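Xiomara Calloway on Pay Bands, Raises and Asking for the Range

Monday, January 3, 2022

Xiomara Calloway has set pay for other people for most of her working life. She started in payroll at Grullell, a parts distributor, and now runs compensation at Sonance, which has 247 employees in three offices. We spoke by phone before the new pay year began.

Sonance dropped individually negotiated salaries last May. Every job now falls into one of 10 bands, and each band has a floor, a midpoint and a ceiling. Calloway said the old system had become hard to defend.

"Two people could do the same work at the next desk and be thousands apart," she said. "When I asked the managers why, the answer was usually that one of them had asked for more on the way in."

Placing the jobs took longer than she had planned. She and Gerardo Valentini, who heads operations, read through 147 job descriptions and rewrote almost 40 of them. Many were out of date, and a few described work that had moved to another department.

"You can't put a grade on a job until you know what the job is," Calloway said. "That was the slow part. The math was easy."
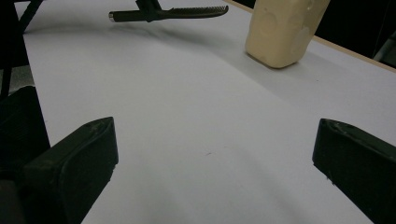 Employees below the floor of their new band were raised to it in the first paycheck. Those above the ceiling kept their pay but will not get a base increase until the band catches up. They can still earn the yearly bonus.

"I met with each of them," she said. "Some were upset, and I understand that. One asked me if he should start looking. I told him what his band was and what the next one up required, and he's still here."

Moving up inside a band depends on a yearly review. Moving to a higher band takes a change in duties, and the manager has to put that in writing. Time on the job counts only toward vacation.

I asked what she tells people who are about to accept an offer somewhere else.

"Ask for the range," she said. "Ask where in the range the offer sits, and what you'd have to do to get to the middle. If they won't tell you - and some still won't - ask when raises are decided and who decides them."

She also suggests getting the review date in the offer letter. At Grullell, she said, new hires who started just after the cutoff waited well over a year for a first raise.

Sonance will compare its bands with the local market every spring. Calloway expects the lower three to move first.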